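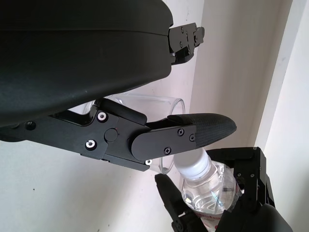 Gripper cell upkeep, Lundine workshop -- minutes, March

Present: Senyo Ankrah (chair), Gifty Owusu (notes), and a good turnout from the Maltico side, which was lovely to see.

1. Fingertip pads. Senyo has gone over the textured pads on the gripper and would like a spare set kept in the drawer by the cell. Agreed, and thank you to Gifty for offering to order 2.

2. Linkage screws. We talked for quite a while about the silver hex-socket ones -- check them every 2,000 cycles, with the counter now at 3,093. Senyo to do the first check.

3. Bottle and cup work carries on as before, with the black hand staying on its present settings.

Next meeting at 10.30, same room, kettle on from ten.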